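Data collection operators, Kestix (Clukadcombe workshop)

Part-time and full-time, day and evening shifts, starting in July

We are looking for people who like working with their hands to join our demonstration team at Clukadcombe. You'll pick up a pair of hand-held grippers, do everyday household jobs with them, and your movements will become training examples for Mollel, our manipulation model. If you have ever wiped a counter and thought about how many small decisions went into it, we would love to hear from you!

No robotics background needed. Our current team includes a former line cook, two people who came from theater props, and a retired piano tuner who is still our steadiest hand at the sink.

About the project

Mollel learns from people. Every session gives it another set of demonstrations, and the more varied those are, the better it copes with a kitchen or a bathroom it hasn't met before. This season's block is called Gruloldale, and it is all about wash areas: sponges, soap, basins, crumpled plastic, the things that slide and fold and refuse to stay where you put them. We want 1000 accepted demonstrations by the end of the block. That's a lot of sponges, and we are pretty excited about it.

Where you'll work

The workshop is one big hall with a mezzanine, and several people are usually working in it. Operators have a strap with a small clip-on device on the head, and the grippers are in your hands from the start of a take to the end. Breaks are built in between takes, and there's a kitchen upstairs with decent coffee.
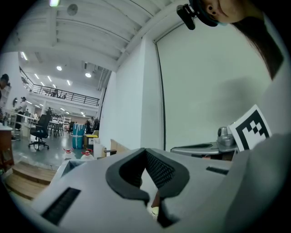 What you'll do

Set up the station from a task card: which objects, which starting positions, what counts as finished.

Perform the task with both grippers, at a natural pace, and then do it again with the objects moved. And again. A good operator finds a slightly different way each time without getting silly about it.

Say out loud when a take has gone wrong. Dropped items are fine and we often keep those takes, so please don't hide them. A recovery from a fumble is some of the most useful material we get.

Tag your takes at the end of each set using a short form (task, objects, anything odd). Typing speed doesn't matter, but clear notes do.

Most tasks are short. A typical shift is 40 takes, and new operators do far fewer during their first week while they get used to closing a gripper on something they would normally just grab. It feels clumsy on day one. By the third or fourth shift most people have stopped thinking about it.

A basin task is a nice place to start. You stand over the sink with a gripper in each hand, each one with its white marker cube on top, and a sponge or block and the bar of soap are close by. Keep the patterned sides of the cubes clear of your sleeves, because a covered marker means the tracking drops out and the take has to be repeated. 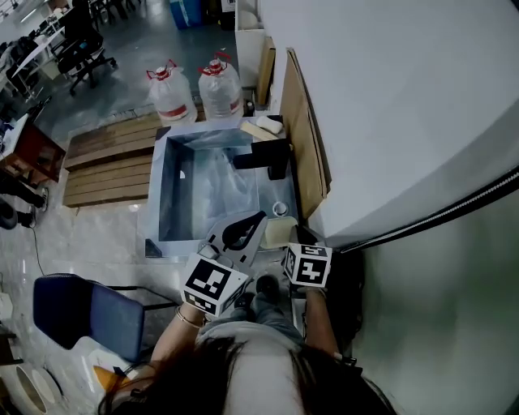

Your trainer stays with you for the first set and will stop you early if your grip is drifting, so you won't build up a pile of takes that can't be used. After that you'll work with a partner, one performing and one resetting, and swap whenever your wrists ask for it.

What we're looking for

Patience with repetition, and some curiosity about it too.

Comfort standing for up to 40 minutes at a stretch and using both arms. Left-handed people are very welcome; we have too few of you.

Happy to wear gear on your head. Glasses are fine, and we'll help you adjust the strap.

Willing to be recorded. Sessions capture video and motion, and people working nearby can end up in view. You'll get the consent form before your trial so you can read it at home and ask us anything.

Pay and hours

Trial session: $105, paid whether or not you continue with us. It runs from 9:30 a.m. to 1 p.m. and includes lunch. After the trial, part-time operators choose their shifts two weeks ahead. There is a $400 completion bonus for anyone who stays through the whole Gruloldale block.

How to apply

Write to Ghada Haddadin, operator lead, through the contact form on the Kestix careers page. Put "Gruloldale" in the subject line and tell us which shifts suit you and one household job you're oddly good at. A résumé is optional. Ghada reads every message herself and replies to all of them, usually within a few days.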